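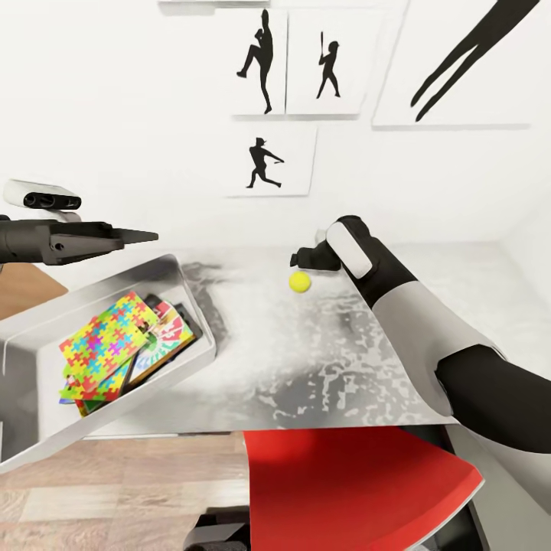 An Afternoon at the Starnine Open House

The door at Starnine opened at 1 p.m. on a Tuesday in October, and by a quarter past there was a line for the coffee. The company rents the second floor of a former shoe warehouse in Brudedthorpe, above a print shop. It had put up a paper sign on the street and mailed postcards to the neighbors. Nearly 80 people came over the course of the afternoon. Many of them work on the same block and had never been upstairs.

Starnine writes software that teaches two-armed robots to tidy a room. Most of that teaching takes place on a computer. The rooms are drawn, the furniture is drawn, and so are the robot's arms. Visitors sat in front of large monitors and watched the arms move through a kid's bedroom with baseball prints on the wall, a long desk and a red chair.

"We picked a bedroom because everybody has an opinion about how to clean one," said Tuva Fagerlund, who runs the simulation team. She gave the first talk of the day and kept it to 11 minutes.

The job shown in the demonstration sounds easy. There are things on the desk, and they should be put where they belong. A tennis ball is one of them. A ball is harder than a box, Fagerlund told the group, because a finger that arrives a little early pushes it away, and then the arm has to start over from a new position. She ran a clip of a gripper coming down beside the ball and stopped it there so people could look at the angle of the fingers. Then she let it run. The ball rolled off. She ran another attempt, and that time it was picked up.

Cards are a different problem. A loose stack in a tray doesn't offer the robot one clear edge to hold, and the cards can slide against each other. The team has rewritten that part of the program 3 times since the spring. Fagerlund said the current version is slow and that she can live with slow for now.

Between talks, people could take a turn at the controls. Starnine had set up a pair of handles on a bench, and each handle steered one arm on the screen. The line for this was longer than the line for coffee had been. A woman from the print shop got the hang of it right away and was asked to stay on and help others. A boy of about nine drove both arms into the desk and asked whether that cost anything. It did not.

Senyo Mahama stood behind the bench and reset the room after each turn. He joined the company from a furniture maker, where he wrote assembly instructions, and he now decides what goes into the drawn rooms and where it goes. The list is long. He wants chairs that get in the way, surfaces at different heights, and items that look alike from one side. A room that is too neat teaches very little, he said. His team has built 500 versions of the bedroom, some with the lamp in a new spot, some with different light.

Boxed games are his favorite item. They have flat sides and printing on every face, and they can be picked up at almost any angle. That last part causes trouble later on, when the robot has to set the box down flat in a bin and is holding it the wrong way around. A large share of the afternoon's questions came from people who had just tried to do this with the handles and failed.

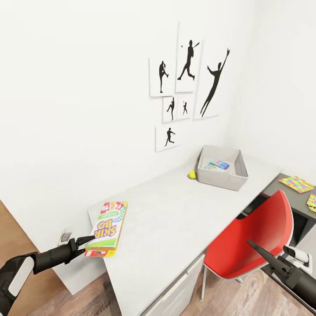
Why practice in a drawn room when real rooms are easy to find?

Mostly for the time it saves. A drawn room can be put back the way it was in a second, and many copies of it can run overnight. Nothing breaks when an arm hits the furniture. The drawback is that a drawn ball does not roll quite the way a real one does, so whatever is learned on the screen has to be checked on a machine later.

That checking is done across town at Privau, a small testing shop that shares the cost of the project. Its staff did not bring a machine to the open house, which disappointed a few visitors. Fagerlund said moving one up the stairs would have taken most of the day. Privau plans to hold its own open house in the winter, on the ground floor.

The money for this year's work comes from a grant run by the Mahmoud fund, which supports home-help technology for older people. Several visitors asked about that. One man said his mother can't bend down anymore and wanted to know when he could buy something. Mahama told him it would be years, and took his email address.

The last talk ended at 5. The handles stayed switched on for another half hour, and the boy got a second turn. Starnine has kept the bench set up in its front room, and groups from local schools can sign up for a visit by calling the office in the morning.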